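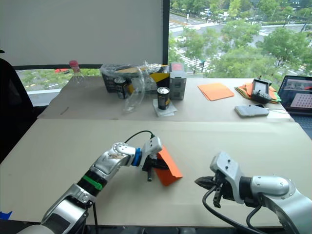 Orange sheet on the work table, with the paper stack on the table behind.

Kurora Paper Folding Set

README, revised 29 December 2020

What this is

Kurora is a collection of short recordings of colored paper being folded into simple flat shapes on a table. The set holds 2,931 recordings. The plan was for 3,000, and the remainder were dropped during review. Each recording covers one sheet, from the moment it is put on the table until it is set aside or given up on.

The set was put together for people who work on thin, flexible materials: paper, card, light plastic film. It may also be of use to anyone who wants many views of the same fold done slightly differently each time.

Folder layout

recordings/ one folder per sheet, numbered in the order they were made
labels/ one text file per sheet
sheets.csv paper color, starting position, target shape, outcome
notes/ free text from the sessions, unedited
extras/ setup stills and the fold diagrams

The folders are numbered without gaps. A sheet that was dropped in review does not keep its number, so the numbers in notes/ do not always match. Use the lookup table in notes/ to go from one to the other.

Paper

All sheets are plain and unprinted. Every sheet starts new. No sheet was flattened out and used again, except in the group marked "reuse", which has 40 recordings and should be kept out of any comparison of crease sharpness.

Paper was bought in packs of 100 under the Drolard name. The color varies a little from pack to pack. We did not correct for this.

Target shapes

half: one fold, long edge to long edge
quarter: the half fold, then a second fold across it
corner: one corner brought over to make a triangle
envelope: side corners in, bottom up, flap down

The envelope is the hardest of these and has the most failed attempts. Most failures come at the second corner, when the first one springs back open. A fold that was made but later came undone is labeled "opened", and one that was never pressed down is labeled "loose". These were mixed together in the June release and have been separated here.

The tables

There are two tables, one behind the other. Folding is done on the front one, which has a pale beige top. The rear table is for supplies and whatever else has ended up there.
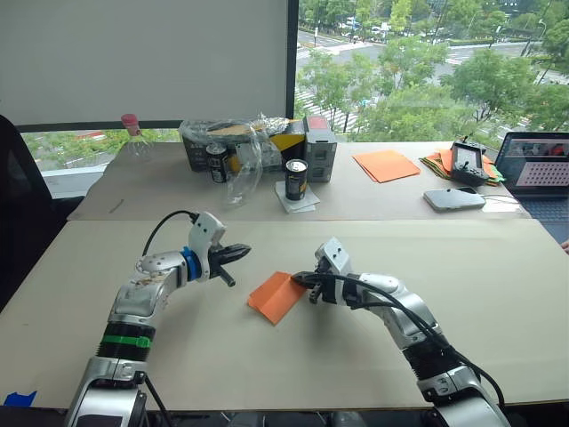

A sheet can be turned to any angle on the front table, and we did not try to square it up between folds. The angle given in sheets.csv is the starting angle only. If you need the angle at a later step you will have to measure it yourself.

The rear table was not cleared or arranged for the recordings. Drink cans, boxes and plastic packaging were left where they were and got moved from time to time, so please do not use them as fixed reference points. The paper and the tabletop are close in brightness under some light – the orange stands out well enough, but the palest sheets can be hard to pick out near the window side.

Labels

Each label file lists the folds in order, with a start time, an end time and a result. The result is one of: done, loose, opened, torn, skipped. Times are in seconds from the start of the recording. Labeling was done by eye and then checked once by a second person. Where the two disagreed, the second reading was kept and the first is in a comment on the same line.

Known problems

Some label files use "valley" for a fold that the diagrams call "front". They mean the same thing.

Creases are not visible in every recording. If a crease could not be seen, the label is based on the shape of the sheet.

The outcome column is empty for part of the Ignacio sessions. The label files for those sheets are complete, so the outcome can be filled in from the last line.

Versions

Trorkau is the name of the older, smaller set with the half and quarter folds only. All of it is included here under new numbers. Anyone still using it should move over – it will not be updated.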